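Two Hands, Two Cubes: Comparing Hand-Held Grippers at Gulanthorpe
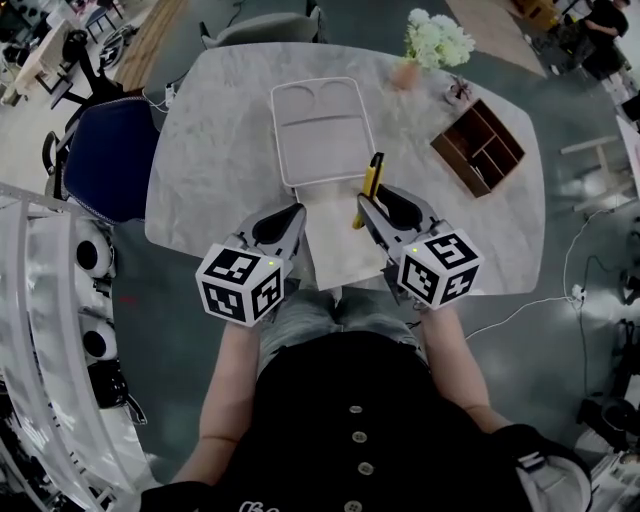 Ruth Escobar
Contributing Editor, Motion and Handling
1/3/26

The yellow utility knife is a poor object for a two-finger gripper. It is narrow, it tips easily, and held upright it leaves little surface for the fingers to close on. Orlando Quintero keeps it in the test set anyway, along with a shallow pink-beige tray and a small wooden organizer with open cubbies.

Quintero runs gripper trials at the Gulanthorpe lab of Gedari, an integrator that mostly builds packing cells. His present job is to compare two finger designs before a purchase in February. One is the curved finger on the hand-held units. The other is a flat parallel jaw from Garniteck, already fitted to the lab's arms.

The hand-held units are worked by a seated operator, one per hand. Each carries a cube with black-and-white fiducial markers, and an outside camera recovers the position of the gripper from whichever faces it can see. The weak point is occlusion. When the wrists cross, one cube hides the other, and the software, an in-house package called Inga, has to fill the gap or drop the segment.

Quintero prefers to drop it. "A filled gap looks fine on a plot and then the arm clips the tray rim," he says.

The trial plan calls for 500 grasps per finger type. With the curved fingers, 87 were rejected for lost tracking and repeated. The flat jaw did better on the tray and worse on the knife, where small errors in approach angle turned the handle in the grip. Curved fingers tolerated more of that error but were slower to release.

Cost has not settled the matter. A pair of curved fingers is quoted at $100, against $2,187 for a full Garniteck jaw assembly — though the second price includes the drive and controller. Quintero wants wear figures on the finger pads before he signs for either.

Related
Marker Cubes or Onboard Cameras?
Choosing Finger Pads for Thin Parts
Controller Lag in Two-Arm Cells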